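Oct 2, 2026

**Workshop notebook, Skolotow joinery room – seasonal movement in solid-timber drawers**

The February samples have been taken off the conditioning rack and reweighed. Sample 4 (Skamwood, flat-sawn, unfinished) stands at 347 g. Its width across the grain has increased enough to bind in the test carcass, although it ran freely at first fitting. The quarter-sawn sample from the same supplier still clears on both sides. Total time on the rack was 1,099 hours, including the period when the humidifier was out of service.

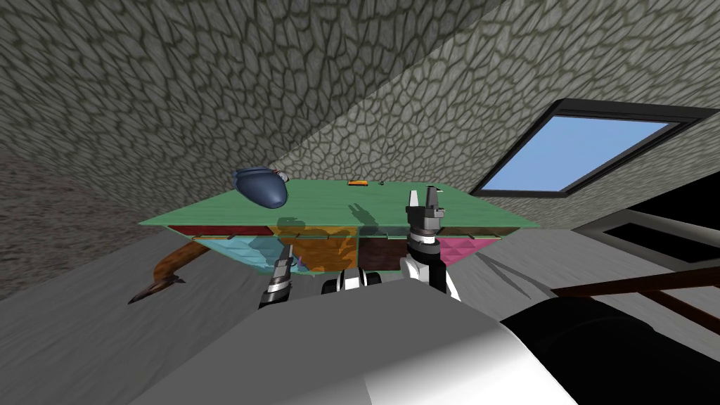
*Green top over coloured drawer panels, rendered view.*

The side clearance given in the Price fitting notes is too small for a drawer front of this depth if the front is solid and flat-sawn. It remains acceptable for quarter-sawn stock. Colleagues cutting fronts this month are asked to mark the grain orientation on the back face in pencil before the parts leave the saw bench. Two fronts in the last batch had no marking and had to be set aside.

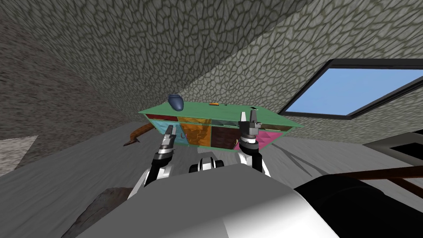

**Areti Athanasiadis**
Senior Technician, Joinery and Finishing

Wax on the runners was tested separately. Paraffin and the Drurkateck paste both reduced drag on a dry runner. Neither made any difference once the drawer side was touching the carcass, and waxing should not be recorded as a repair for a swollen side. The paste also left a residue on the lower edge of sample 6 – to be cleaned off before the next weighing.

Angeliki Margaritis has pointed out that the end grain on samples 5 and 6 was never sealed. Their readings are kept in the book but excluded from the comparison.

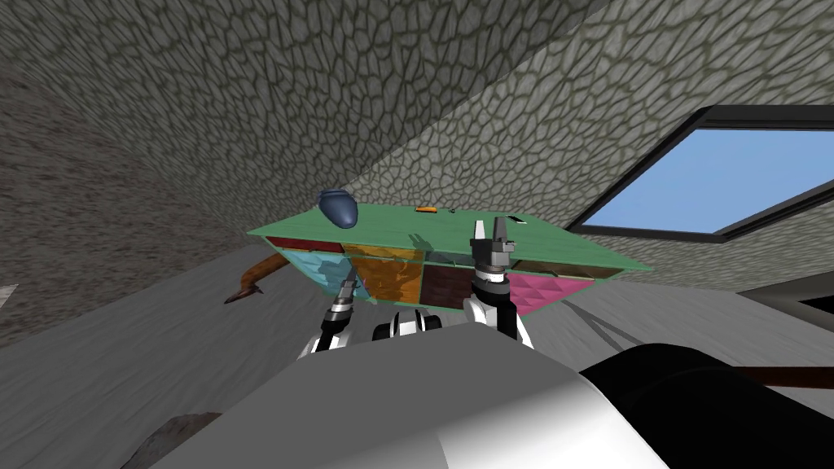
## Next round

- Recut samples 5 and 6 to a width of 237 mm and seal the end grain on the same day.
- Move the hygrometer away from the door.
- Plane sample 4 only after a second weighing.
- Check the carcass for square – the rear left corner was not measured last time.

A point raised at the bench is recorded for reference.
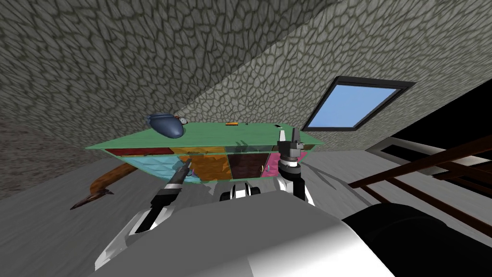 Should a sticking drawer be planed during the humid months?

Wait until the timber has dried back to its usual winter condition and check the fit again. A side planed at its widest will be loose once the heating is on. Where the drawer must be used in the meantime, take a light shaving from the upper edge only if that edge is the one rubbing, and note the amount removed in the job sheet.

Balance to be recalibrated before sample 4 goes back on it.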